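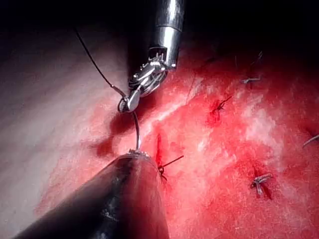 Zuletzt geändert: Oktober, 11 Uhr
Lesezeit: 2 Minuten

Sprechnotizen zum Vortrag »Die Einzelknopfnaht im Nahtkurs«
Vortragender: Leif Holst, Fortbildungszentrum Uvport

Begrüßung und Rahmen

Sehr geehrte Damen und Herren, ich danke der Kursleitung für die Einladung nach Uvport. Der Vortrag behandelt die Nadelführung und das Setzen einzelner Knoten. Fragen der Patientenauswahl bleiben dem Beitrag der Kolleginnen aus Torkovia vorbehalten.

(Erste Aufnahme stehen lassen.)

Die gebogene Nadel ist im Maul des oberen, silbernen Instruments gefasst. Der schwarze Faden läuft von links oben heran und bildet an der Fassstelle eine kleine Schlaufe. Bitte im Saal darauf hinweisen: Eine Schlaufe an dieser Stelle ist vor dem nächsten Stich zu beachten, damit sie nicht unbemerkt mitgezogen wird.

Auf dem roten Gewebe sind bereits mehrere Knoten erkennbar. Die Fadenenden des Knotens rechts der Mitte sind kurz und stehen auseinander. Überleitung zur Fadenlänge: Im Kurs gilt die Vorgabe, die Enden kurz, aber nicht unmittelbar am Knoten zu kürzen.

Das Übungsprogramm Triseo sieht 50 Einzelknoten je teilnehmender Person vor. Im vergangenen Kursjahr wurden insgesamt 600 Knoten schriftlich bewertet. Bewertungsbogen hochhalten, nicht vorlesen.

Nadelhaltung

Der Biegung der Nadel folgen. Die Drehung erfolgt aus dem Handgelenk des Instruments, Zug in Längsrichtung ist zu vermeiden. Vor jedem Einstich wird der Sitz der Nadel im Maul geprüft.

Zum Vergleich die zweite Aufnahme aufrufen. Die Nadel liegt zwischen den kurzen, spitz zulaufenden Backen, deren Innenseiten gezahnt sind, und beschreibt von dort einen Halbkreis nach links unten. Zwei Knoten sitzen dicht beieinander. An ihnen den Begriff des Nahtabstandes erläutern und die Zuhörenden um eine Einschätzung bitten.

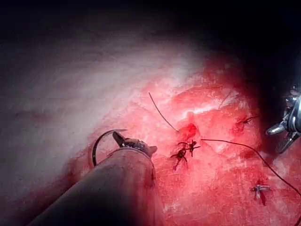
Aussprache und Hinweise

Wortmeldungen bitte über das Saalmikrofon. Die Unterlagen liegen nach dem Vortrag im Raum Magalhães aus; die Bewertungsbögen sind dort auch wieder abzugeben.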